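Visit report: software open day at the Waltum site, Zarthorpe

February 11, 2020

The open day was aimed at people who write or maintain the code behind manipulation cells, and the invitation said as much. Hardware was mentioned only where it set a limit on the software. I went to see two things: how the Waltum group handles perception of household tableware, and how its planner and controller share responsibility once the arm is close to an object. The notes follow the order of the day, with the afternoon sessions covered in more detail.

Registration and the safety talk took up most of the first hour. We were then split into two groups. Mine began with the tooling talk, which I would have preferred to hear last, as it assumed some knowledge of the planner.

Tooling

All trials are logged through an in-house package called Anghel. It records joint states, commanded and measured gripper width, wrist camera images and every planner request, including the ones that are rejected. Each stream keeps its own clock and the alignment is done on reading. The argument for this was that an alignment fault found in August had spoiled a batch of recordings, and with the old format the original stamps were already gone by the time anyone looked.

The replay tool is the strongest part. A trial can be opened at any point and the planner run again from the recorded state with a different build, and the two results are laid over each other. The regression set holds 148 recorded trials and runs overnight. A change to the planner is not merged until the set has been run, and any trial whose outcome has changed has to be looked at by a person and signed off. I asked whether this slowed the work down. The answer was yes, and that they had no plans to alter it.

One complaint from the audience was that the log viewer needs a particular graphics driver. This is known and there is no date for a fix.

Perception

The wrist view carries most of the load. A fixed overhead view is used for a first guess at where objects are, and after that the arm moves to a viewing pose and the estimate is remade from the wrist images alone. The speaker gave two reasons: calibration drift between the overhead camera and the arm base, and the fact that the fingers are always in the wrist image, in a position that follows directly from the commanded width. The software compares the predicted finger outline with the observed one on every image. If they disagree by more than a set amount the trial is paused and flagged.

The finger pixels are masked before segmentation. The mask is drawn from the gripper model and then grown by a small margin. Too small a margin and a strip of finger is taken for an object; too large and the near edge of a plate can vanish just before contact. They had tried learning the mask and went back to the geometric one, which fails in ways that are easier to trace.
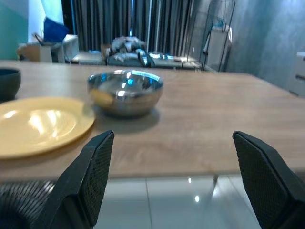 Shiny surfaces remain the main difficulty. A polished steel bowl takes on the colour of whatever is beside it, so a segmenter that leans on colour will hand part of the bowl to a neighbouring plate. Glare on a glazed plate does the opposite and cuts a hole in it. The current build deals with glare by a plain threshold: any pixel at 255 in all three channels is treated as unknown and left out of the fit. Unknown pixels inside a closed rim are then filled. Reflections have no such simple test. The method in use is to take a second view from a slightly different pose and discard boundaries that move in a way a surface marking could not.

Motion blur was discussed briefly. Images taken above a set wrist speed are kept in the log but are not passed to the pose fit. The tracker coasts on the arm kinematics until the wrist slows.

Planning

The planner is called Clavell. It works in two stages, a coarse path to a pregrasp pose and a short straight approach. The coarse stage is sampling based and has a budget of 40 milliseconds per request. If no path is found in that time the request is returned as failed and the task layer decides whether to ask again or pick another grasp. Grasp candidates for bowls and plates are placed on the rim, and those that would put a finger below the tabletop plane are removed before any path is sought. With a low plate this removes most of them – 49 candidates can become two or three – and the talk was frank that plates are the harder class for this reason.

The cable and hose at the wrist are modelled as a single swept volume. It is generous, and it rules out some poses that would work. A finer model was tested and gave better coverage, but the checks no longer fitted in the budget.

Control

Close to the object the planner hands over to an impedance controller with the stiffness lowered along the approach axis. Handover happens at a fixed distance from the estimated surface. I thought this was the weakest point of the design, given that the estimate is least certain for exactly the objects discussed above. A handover distance that depends on the estimated error is written but not merged, as it changed the outcome of too many trials in the regression set and the sign-off is still in progress.

Contact is detected from motor current and confirmed by a difference between commanded and measured width. Both must agree. False contacts during fast approach were common until the current signal was filtered with the arm's own acceleration taken out.

Points to follow up

The replay format is documented and the group is willing to share the reader, though the licence text was not ready on the day. I have asked for a copy when it is. The glare rule could be tried on our own recordings with very little work. I would also like to see figures for the two-view method under mixed lighting, which the speaker had not measured.

Lunch was sandwiches. Parking at Zarthorpe is limited and the overflow site is a long walk from the entrance.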